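How to Read an Extended Warranty Before You Pay for It

By Prapai Thepsuriya
11/4/22
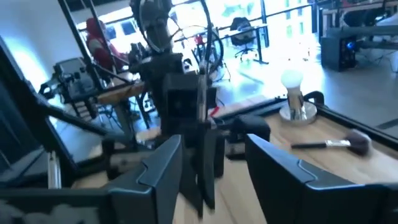

When does an extended warranty start?
Usually on the day you buy the item, so the first year often overlaps with the maker's own coverage. A plan sold as "2 years" may give you one year you didn't already have.

I have read a lot of these plans and I trust very few of them. Still, you can check one in 20 minutes at the kitchen table.

Step 1. Get the full terms. The leaflet at the register is an ad. Ask for the contract itself, and if the clerk can't produce it, leave the plan out of the sale. You can normally add one later.

Step 2. Go straight to the exclusions. Look for "wear and tear," "cosmetic" and "consumable parts." The Planwood contract I was handed in December put batteries, belts and hoses under that last one - the parts I'd expect to fail first.

Step 3. Find the claim limit. My Wiltley dryer cost 1,000 dollars new. The plan paid "current value," and the plan got to decide what that was.

Step 4. Add up the price and the service fee. If the plan is 200 dollars and each visit costs extra, compare that total with one ordinary repair. Call a local shop and ask what they charge.

Step 5. Check who pays. The store's name may be on the cover while another company handles claims. Search for that company by name, and read the complaints before the star ratings.

Step 6. Read the cancellation rules. Some plans refund the unused part, some keep a fee - get the answer in writing, with the address where the notice has to go.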